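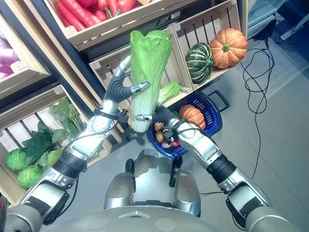

Nonar Produce Prices

Retail prices for fresh vegetables, written down by hand at market stalls and small grocery stores in Prudulside, Derklow and Coste.

Version 3, April 2026
Maintained by Tipene Ellery

Contents

prices.csv – one row per item, per shop, per visit
shops.csv – one row per shop or stall
items.csv – the item list, with other names and notes
notes.txt – free text from the collectors, lightly edited

What is covered

The item list has 68 vegetables and herbs. Fruit is left out except for tomatoes, cucumbers, squash and peppers, which shoppers look for with the vegetables. Dried, frozen and canned goods are left out. Bagged salad is left out as well, although a few rows got into version 1 and were removed in version 2.

Shops are small. Supermarket chains were not visited. A stall that moved within the same market keeps its shop_id. A store that changed hands gets a new one.

Columns in prices.csv

visit_id – text, unique to a visit
shop_id – matches shops.csv
item_id – matches items.csv
price – the number on the sign, in local currency
unit – one of: kg, each, bunch, bag, 500g
weight_g – weight of a single piece or bunch in grams, if the collector weighed one
price_per_kg – computed, blank if it could not be computed
origin – as written on the sign, blank if none
offer – 1 if the sign showed a reduced price, otherwise 0

Units

This is the part that causes the most trouble. Cabbages are sold by weight in Derklow and mostly by the piece in Prudulside, and in Coste the same stall may do both depending on the season. Where the unit is "each" or "bunch" there is a price_per_kg only if weight_g is filled in. We did not fill in typical weights. If you want to, do it in your own copy and say so when you publish.

Weights were taken on hanging or counter scales at the shop. Anything under 200 g should be treated with care, as several of the hanging scales are hard to read at the low end.

Signs that gave a price for 500 g were kept that way in the unit column. The price_per_kg column already doubles them. Please don't double them again.

Item names

Names on signs vary a lot. Napa cabbage shows up as napa, Chinese cabbage, Chinese leaf, wombok and, at one stall in Coste, just "long cabbage." All of these are item_id napa. Bok choy is separate, even though two shops in Prudulside label it Chinese cabbage too. Collectors were asked to look at the vegetable and not only the sign, and rows where they weren't sure have item_id unknown with a line in notes.txt.

Green onions, scallions and spring onions are one item. Leeks are another. Beets with and without tops are two items, beet and beet_tops, and the split was only made in version 2, so older rows all say beet.

Known problems

Derklow has no rows for January. The covered market was closed for roof work and the stalls were spread over several streets.
The origin column is uneven. Some shops mark everything, others nothing.
The offer column misses prices cut late in the day, as nearly all visits were made in the morning.
There are 9 visits with no shop_id. They are kept with the value none.
A comma was used as the decimal mark in some early Coste sheets. We think all of these are fixed – if you find a head of garlic at a hundred times the usual price, please report it.

Changes since version 2

Added the herbs.
Merged two shop_ids in Prudulside that were the same store with doors on different streets.
Renamed cost_kg to price_per_kg.
Corrected the spelling of kohlrabi.

License and citation

CC BY 4.0. Cite as: Ellery, T., Nonar Produce Prices, version 3.

Corrections can be sent through the issue tracker. Include the visit_id.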